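The Long Way Around the Junk Drawer

November, from the kitchen table

By the editor

So I spent most of this month cleaning out the house, and I have opinions now. You're getting them whether you asked or not, because the recipe I promised you last time came out like wet cardboard and I'm not sending it to anyone until I've fixed it.

It started with the hall closet. I went in for an umbrella and came out with two bags of stuff and no umbrella. There were gloves in there I'd given up on years ago (one of each pair, of course), a box of light bulbs for a lamp we sold when we left Gustville, and a board game called Buvix that I bought at a yard sale and never played, mostly on account of the rule booklet, which runs to 76 pages. Seventy-six! For a game with a goat on the box! I read the first few standing up in the hallway and still couldn't tell you how a turn begins.

Anyway, once I'd done the closet I couldn't stop. I did the bathroom cabinet, then the shelf over the washer, then the drawer. You know the drawer. Ours sits under the toaster and hasn't closed all the way since we moved in. I dumped the whole thing out on a bath towel and sat down on the floor with a cup of coffee, and I had a lovely time, I really did. Old keys, dead batteries, a tape measure I'd accused my husband of losing, soy sauce packets, a birthday candle shaped like a 6. I kept the candle. Somebody in this family is going to turn six or sixty or sixty-six sooner or later.

The hard part is getting it all out of the house again. I'm great at making piles. My piles are beautiful. Then they sit by the back door for three weeks and people start taking things back out of them, and pretty soon the waffle iron is on the counter again as if it had never left. This time I made myself a rule that whatever went into a bag had to be in the trunk of the car by bedtime, and I stuck to it, apart from one night when it was pouring and I was already in my slippers.

I also tried the thing where you only keep what you've used in the past year, and I'm here to tell you I don't like it. I haven't used my grandmother's gravy boat in ten years. It has a chip in the handle and it leaks a little if you fill it too high. It's staying! I'd sooner get rid of the stove. What worked better for me was asking if I'd pay to move it to another house. The gravy boat, yes, wrapped in my best sweater. The bread machine, absolutely not, and I felt no guilt at all carrying it down the steps.

For the clothes I went to the resale place, Misudance, the one with the striped awning next to the dentist. They took more than I expected and were very nice about the jumpsuit. I got store credit and, yes, I came home with a coat. It's a good coat! It's dark green and it has real pockets. I've decided that one coat in and four bags out is still progress.

Everything too worn to sell went to the drop-off out at Ugwu, where they'll take scrap metal, wire, old pans and small appliances, even the ones that don't run. Go in the morning if you can. By lunchtime the line is out to the road, and everybody's tailgate is down, and someone always wants to know if you're really throwing that away. (I was. He has it now, and I hope he's happy with his fondue pot.)

The garage is next and I'm scared of it. There's a corner behind the bikes that I haven't seen the floor of since the kids were small, and I'm fairly sure there's a tent back there that we put away damp. If you don't get a newsletter from me next month, send somebody in with a flashlight.

Write and tell me what's in your drawer. I mean it, I read every one. 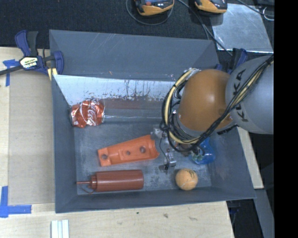

Comments

We have that same drawer, only ours is two drawers. I found a wedding invitation in the back of one and never did figure out whose it was.

Keep the gravy boat!! I let my mother's go in a move and I still think about it every Thanksgiving.

I've played Buvix. Skip straight to the back of the booklet, there's a short version of the rules that takes up one page. The goat is worth it.

What did you end up doing with the single gloves? I have a whole shoebox of them and can't make myself toss it.

Still waiting on that recipe, wet cardboard or not.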